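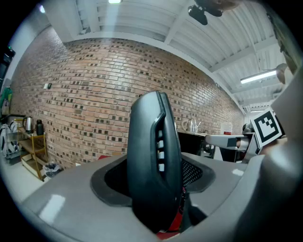
Attachment 1 - added by requester, 9th March

Ticket: Room heating comes on at night, stays off in the morning
Site: Kerkmont, second floor
Requester: Siyabonga Potgieter
Status: Pending, waiting on requester

Original report
The heating on our floor runs from 7 in the evening until early morning. By the time people come in it has shut off and the rooms are cold. The wall controller is a Trurkine and the schedule on it looks right to me. I have restarted it twice. Same thing the next night.

Support reply
Please check the clock on the controller, including AM/PM. Hold Menu and Down together, then read us the firmware number on the second page.

Requester
Time was 12 hours off. Corrected it. Firmware says 22. Will check tomorrow morning.

Requester
Heating came on at the right time today, but the clock had slipped back again after lunch. There was a short power cut while the Vestley electricians were working on the panel downstairs.

Support reply
The backup battery is probably dead. On firmware 22 the controller goes back to its stored time after any power loss - the schedule is kept, the clock is not. Replace the coin cell behind the faceplate. Turn off the breaker first. Then set the clock, save, and leave it on for up to 12 hours before testing.

Internal note
Same fault logged by the Kumarasinghe office last June. New battery fixed it. No need to send a replacement controller yet.

Requester
Battery ordered. Please keep this open.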